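Fitted sheet keeps bunching up on an upholstered bed, how do I get it flat?

Asked in Home & Bedding - viewed 263 times

plindstead_renter
We have a bed with a padded headboard, the kind with vertical channels, and a wooden frame. The fitted sheet is a pale gray-green one from Nomia. It was smooth for the first couple of washes and now it goes on with a big crease running across it at an angle, and folds on the headboard side. I tug it from one corner and the crease just moves over.

The mattress is a Laitinen, 11 inches deep with the topper. The sheet label says it fits up to 12. I wash on warm and tumble dry on medium. I also tend to drop my bag and the mail on the bed when I come in, so it gets pulled around during the day, but the crease is there right after I make it.

Is the sheet too big, too small, or am I putting it on wrong? I would like to avoid buying another set if I can.

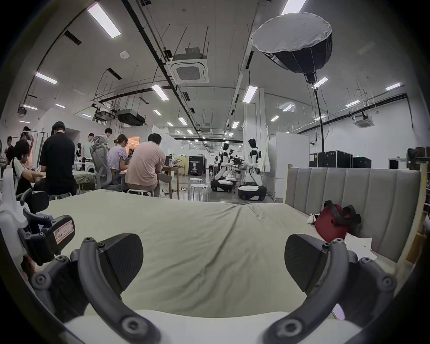 Should a fitted sheet be put on at the head or the foot of the bed first?
Start at the head, because the corners next to the headboard are the hardest to reach once the rest of the sheet is tight.

I ask because my sister does it that way and I had always started at the foot. I tried her way last night and got the same crease, a little smaller.

Replies (3)

oldlinencloset
A crease that runs at an angle usually means the sheet is twisted. One corner is pulled down further than the one across from it. It is easy to do with a heavy headboard because you can't get your hand all the way behind the mattress, so you stop early on that side.

What works for me:

Pull the bed or the mattress a few inches away from the headboard. Do the two head corners first and get the seam of each one sitting right on the corner of the mattress. Then do the foot corners, and lift the mattress a little as you go so the elastic ends up underneath. Last, run your forearm from the middle out to each side.

Check the corner seams when you are done. If one is an inch or two off the edge, take that corner off and do it again. Tugging on the top will only push the fold somewhere else.

Your depth should be fine at 11 inches. I wouldn't buy a new sheet yet. If it is cotton, the tumble drying may have shrunk it some in one direction, and then the seams won't line up no matter what you do. Lay it on the floor and measure it both ways against the size on the label. Hang it to dry for a few weeks and take it down slightly damp. You can put it on the bed like that and let it finish drying before you add the covers.

If you want it really flat for guests, iron the middle part only, on the bed, on low. Keep the iron off the headboard fabric.

wemixfan50
Get sheet straps. I got the Wemix ones, they clip on under the mattress at the corners. Mine have been on since January and the sheet stays put. Also get a higher thread count, mine is 700 and it never wrinkles.

hallway_table
Straps are OK but they won't fix a twisted sheet, they just hold it twisted. And thread count has very little to do with it - I have had expensive sheets that wrinkled worse than cheap ones.

I would add that the topper could be the problem. If it slides toward one side the sheet goes with it. Take everything off, square up the topper, and then try the corners again.

For the bag and the mail, put a hook by the door and a tray under it. I did that and my bed stays neater until evening.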